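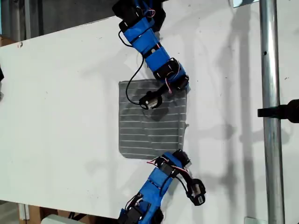 ### 4.2 Cloth selection and surface

Folding studies have a habit of choosing cloth that wants to be folded. Dish towels, napkins and handkerchiefs arrive with hems, corners and a general air of cooperation. We wanted something closer to what people pull out of a drawer, so the main set comes from a box of remnants bought from Foltex, whose idea of a square turned out to be generous.

**Figure 3.** Striped gray square on the white work surface, lower left corner sitting slightly low. The small fold or tab on the right side was left in place.

Each piece was scored for three properties: edge regularity, existing creases, and the contrast of any pattern. Stripes proved the most useful of the patterns. When parallel lines run across a cloth, a skewed placement shows up in the lines as well as in the outline, and a rater can judge the angle even where the edge wanders. Plain pieces offered no such help, and our raters complained about them at length - mostly in the comments column, which we had added for another purpose.

Creases were harder to deal with. We had planned to iron every cloth before every trial, a plan that lasted until August. Pieces are now ironed once, when they enter the set, and then allowed to age. Of the 798 trials logged at the Estdale site, 68 were marked "crease follows earlier fold," meaning that the cloth may have remembered the task better than we would like. We report these separately in Section 5.

The surface is a white panel, wiped between sessions. It has picked up scuffs and a few dark spots, and we kept it anyway. A spotless replacement was tried for 9 sessions and had scuffs of its own by the end.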